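Search the archive
Search
Sort by: newest

Re: [Fitholm-home] Cleaning a glossy white tub without wrecking it

Fereshteh Jalali wrote:
> We're in the new place in Hunthorpe and the tub is white and very shiny,
> with a big wide rim. The last people left a gritty powder under the sink.
> Can I use that? And does everyone just keep their bottles on the rim?
> Mine leave rings and I'm losing my mind a little.

Hi Fereshteh, and congrats on the move!

Please don't use the powder. I did that in our old apartment (2 years of it, every weekend, so proud of myself) and the shine went dull right where you sit. Dish soap, warm water and a soft cloth is all I use now, and I go over the drain with an old toothbrush while I'm down there. Rinse well, then dry it - the drying is the part I skip and always regret. 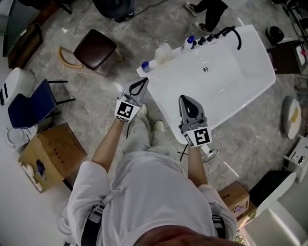
As for bottles, yes, ours live on the rim too, and I've quit fighting about it. I just wipe the bottoms when I do the tub. The rings come from soap running down the side and sitting there, so a bottle with a cap that shuts tight makes a big difference. If you've got a ring already, lay a cloth with white vinegar over it for 14 minutes or so... okay, I mean until my tea's done. Keep the vinegar off stone floors, though! I marked a marble tile in Sastbridge that way and it never came back.

Black faucets show every drop, by the way - a dry cloth after each bath if you have one.

Tumaini Rotich

39 replies in this thread
Share (2)
Get the list digest by email. Subscribe | No thanks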